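Coaster

A coaster is a small flat piece of material on which a cup, mug or glass is placed, so that the vessel doesn't stand directly on the table. It protects the surface from heat, from moisture and from the scratches that an unglazed foot ring can make. Coasters are usually round or square and a little wider than the base of the vessel. In homes they are kept near the drinking vessels they belong to, and in many households they are laid out and collected together with the mugs, often by means of a tray.

This article is about coasters in everyday household use and their relation to mugs and trays. For larger protective pieces used under plates and pots, see Placemat and Trivet.

Name

In English the word was first used for a low stand or tray, in which a bottle or decanter was passed along the dining table after the meal. Such a stand "coasted" from one guest to the next. The sense later moved to the small mat under a single glass. The older kind is still called a wine coaster or bottle coaster by collectors of silver.

Other languages name the thing after its position. The Finnish word lasinalunen means something that is under a glass, and the German Untersetzer has a similar idea of setting one thing beneath another. In Australia and New Zealand the word "coaster" is used for both the household kind and the cardboard kind found in pubs, although "beer mat" is also understood.

Materials

Cork is among the most common materials. It is light and does not conduct heat well, and a thick cork coaster can take a hot mug without harm to the table. Its weakness is staining. Coffee leaves a brown ring in untreated cork which can be lightened by washing, but seldom removed.

Rattan and similar plant fibres are wound in coils from the centre outward and bound together. The result is stiff, with a ridged top side. Water passes through the gaps, so a rattan coaster is better for hot drinks than for cold glasses that gather drops on the outside. Crumbs are caught between the coils and have to be brushed out.

Cord coasters are made in the same coiled manner from cotton or jute. They are softer than rattan and will lie flat only if the coils were joined with an even tension. A coaster which has been pulled too tight in the making takes the shape of a shallow bowl, and a mug will rock in it. This is the fault most often found in handmade pieces, and it can sometimes be corrected by damp pressing under a heavy book.

Knitted and crocheted coasters absorb well and can be machine washed when made of cotton. Wool is also used, but it felts and shrinks in a hot wash. Woven coasters in several colours, with zigzag or star patterns, are popular as gifts.

Resin and silicone coasters can be translucent and are cast in moulds, which permits shapes such as flowers, leaves or shells. They wipe clean easily. They do not absorb anything, and a flat one may cling to the bottom of a wet glass and be lifted together with it. Makers reduce this problem with a raised edge or shallow grooves.

Wood, slate, leather and ceramic are further materials. Slate and ceramic coasters need small pads of felt or rubber on the underside, or they will scratch the same table they should protect.

Size and shape

The usual household coaster measures roughly 10 cm across, which suits the common straight mug. Wide breakfast cups need more, and their saucers often make a coaster unnecessary. A tapered mug, wider at the rim than at the foot, stands safely on a small coaster, but it asks for more room between neighbours than its foot would suggest. For this reason coasters that are set in a row should be spaced according to the rims and handles of the mugs.

Round coasters have no direction and can be put down without attention. Square ones look untidy unless they are lined up with the table edge. Flower-shaped and other irregular coasters give a smaller supporting area than their outline promises, and a mug should be placed over the middle.

Mixed and matching sets

Coasters are sold in sets, often with a holder. A matching set gives a calm appearance, and a lost piece is noticed at once. Mixed coasters, collected over years from markets, relatives and holidays, have the advantage that each person at the table can remember which one is theirs. The same is true of mugs. In a household where every mug is different, confusion between drinks is rare.

The homewares writer Saimi Seppälä separates these two habits as "table sets" and "family sets" in her handbook At the Table's Edge. A table set, in her use, is bought together and stored together. A family set grows piece by piece and is never complete. She recommends that the trays for a family set be plain and of one colour, as the objects on them already bring enough variety.
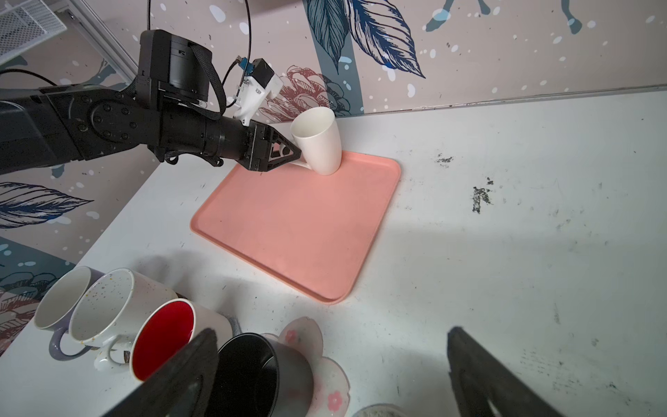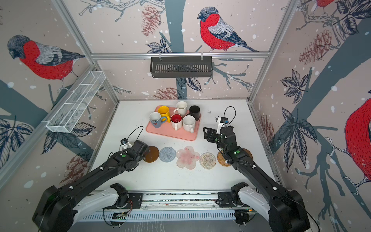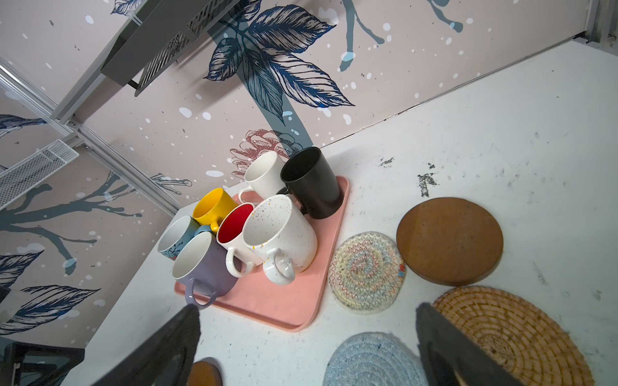
Several mugs and a pink tray, with coasters laid on the white table in the second and third pictures.

Seppälä's distinction has been taken up by some smaller makers. The workshop Lahtinen sells its coiled coasters singly and in undyed cord only, so that they may be added to whatever the buyer has. Adari offers woven coasters in sets of 5, each with a different order of colours, and Prolov is known for cork in two thicknesses. The ceramics studio Atesik makes mugs with a coloured interior and a white outside, which the studio suggests to pair with a coaster near to the inner colour.

Laying out and collecting

When drinks are served to a group, the coasters are normally put down first. This shows where each mug will go and lets the person with the tray work without asking. The tray is set at the far end or at one side of the table, and the mugs are moved one by one, held by the handle. A full mug should be turned so that its handle points to the drinker's preferred hand — or to the right, if this isn't known.

On the tray itself the mugs are stood upright and close together, which leaves less room for sliding. The handles should point outward or into free spaces between the mugs. Two handles that have become hooked into each other are a frequent cause of spills, as the second mug is pulled when the first is raised. It is good practice to begin with the mug nearest to oneself and to leave the back row until there is space in front of it.

Collecting goes in the opposite order. The mugs return to the tray, the coasters are wiped or shaken, and they are then stacked. Textile coasters that have become damp should dry separately before stacking. The tray should be carried with 2 hands, and a tray with a low rim should not be filled to its corners.

The teacher Selamawit Adugna, who writes on household skills for young people, uses this task as an early exercise in her courses. In her opinion it is well suited for learners because it has a clear beginning and end, and because an empty mug forgives small mistakes. Her learners first practise with one coaster and one mug, then with a full row. She does not permit stacking of mugs during the exercise, as stacked mugs can chip at the rim and may become stuck.

Care

Most coasters last for years if they are kept dry between uses. Cork is wiped with a damp cloth and a little dish soap, then left standing on its edge to dry. Rattan is brushed and should not be soaked. Cotton coasters go in the wash with kitchen towels — it helps to put the knitted ones in a mesh bag. Resin must be kept away from very hot vessels unless the maker states that it can bear the heat, as some kinds soften and take the print of the mug's foot.

The table below the coaster also needs attention. Grit caught under a coaster will mark a painted or lacquered surface when the coaster is pushed. White tabletops show such marks early, and the scuffs appear mainly where vessels are dragged instead of lifted. Lifting the coaster and wiping underneath once in a week is enough in most homes.

Storage

Small stacks are kept in a box, in a holder or on the tray beside the mugs. Coasters of different thickness make an unstable pile, and the thick stiff ones should be at the bottom with the soft ones on top. Where shelf space is short, coiled coasters with a loop can be hung from a hook. Trays are best stored on their long side, between the chopping boards or in a narrow gap next to a cupboard.

See also

Mug
Placemat
Saucer
Serving tray
Trivet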